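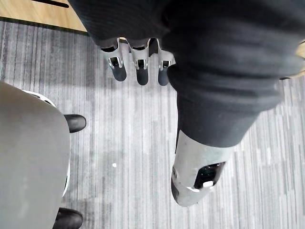

Last updated: 17/07/2019

Washing dark rib knit

boria_7
My charcoal knit goes limp after every wash and the ribs flatten out. Cold water, Fontes liquid. Any ideas?

irov
Turn it inside out and dry it flat on a towel. Never hang it.

porkis254
I hang mine and have since February. The spin is what ruins it. Keep it short.

irov
Hanging stretches the sleeves. Mine grew two inches.

boria_7
Will try flat first, short spin too.

Comments

Heloísa Conceição: Does this work for cotton rib?

porkis254: Yes, but it dries slower.

mend531: Flat drying took two days at my place. Back to the rack.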